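**Progress report to the Fankhauser program office**
Fri 22 December
Prepared by Zanele Venter, Fletham bench
Project: Hosmont (cloth sorting with two arms)

This has been our best stretch since the project started, and I'm glad to be writing it up. In the last report I said we were stuck on soft items. The arms could handle blocks and bottles all day, but a dropped cloth never lands the same way twice, and our policy was treating each new crumple as a new object. We now have a method that gets past most of that, and I'd like to walk you through it before I get to the budget lines.

**What we changed**

Up to November we trained on full episodes, start to finish, with every demonstration weighted the same. Sizwe Lekota went through the failures and noticed that very few of them had anything to do with moving the item or letting go of it. They came in the second or so before the fingers closed. The arm would come down over a fold that looked graspable and pinch air, or it would catch two layers and drag the whole tray.

So we split the work. The long moves are still learned from full episodes, and those needed no extra data. The approach and close are now learned from short clips that begin with the gripper already above the cloth. A short clip is quick to record, and the operator can re-crumple the cloth and go again without driving the arm all the way home. We collected 1,365 short clips this period, against 700 full episodes in the whole of the previous one. Sizwe did most of the recording and deserves a lot of the credit here!

The second change is smaller, but I'm fond of it. We stopped tidying the table between runs. Trays and bins get shuffled, an item may sit in a container or straight on the wood, and there are things on the table that have no part in the task. Our early results were good partly because the layout hardly ever changed, and we wanted to find out early if the new method leaned on that too. It does a little (see below), though much less than the old one.

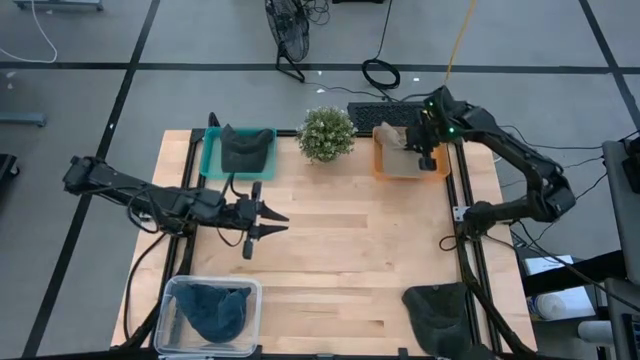
*Two-arm table at Fletham. Right gripper over the tan cloth in the orange tray, left gripper open and empty.*

**Results so far**

We test on layouts that were not used in training. Each test is a fixed set of 32 layouts, written down ahead of time so that neither of us can drift toward the easy ones. With the old method the arms finished 13 of them without a person stepping in. With the new method, counting in the same way, we finish more than twice as many. I'm holding back the exact number until we have repeated the full set on a second day, because the spread from one day to the next has surprised us before. You will have it in the next report along with the raw logs.

What pleases me most is how the failures look now. The old policy would miss, freeze over the tray, and stay there. The new one often backs off a few centimeters and tries a different fold. We never labeled retries as something to learn. Our best guess is that the short clips contain enough near misses, followed by a fix from the operator, that the behavior came along with them. We want to test that properly by training once with the near misses removed. It's a cheap experiment and it could turn into the most useful finding of the year.

**What is still hard**

- Dark cloth. Navy and dark gray items are harder for us than tan ones, especially against dark fingers. The cameras lose the folds. Better lighting helps some, and we are trying a wider exposure range in the training images.
- Items lying flat on the wood. With no tray wall to push against, the cloth slides ahead of the fingers. Sizwe is recording a batch of short clips for this case alone.
- Stiff shapes. Cap-shaped pieces hold their form until they suddenly don't, and the policy tends to grip too high.
- Handing over between arms. It works, slowly. The waiting arm is too cautious and holds back longer than it needs to. We have not put much time into this yet and I would not read much into it either way.

Layout still matters too. When a tray sits close to the back edge, the success rate drops for both methods. Some of that is plain reach, so we may move the arm mounts before we blame the learning.

**Equipment and spending**

We are inside budget. The replacement finger pads arrived from Trivine and wear better than the first set. We had one lost week when a joint on the left arm began reporting bad positions. It was a connector, which took four days to find and ten minutes to fix. I've moved the money set aside for a spare arm joint into operator hours, as we agreed by phone, and I would like to keep it there for the next period. Operator time is what limits us now.

**Next period**

First we repeat the full test set and send you the number. Then comes the near-miss experiment, and after that the dark cloth work, which I expect to take the most time. If all of it goes reasonably well we'd like to bring in towels and sleeves, where one arm has to hold while the other pulls. I'm really looking forward to that part.

One request: could someone from the program office come and watch a test session? The retries are hard to get across in a written report, and Sizwe and I would enjoy the questions. Any day after the mounts are moved would suit us. I'll write separately once I know when that is.

Zanele Venter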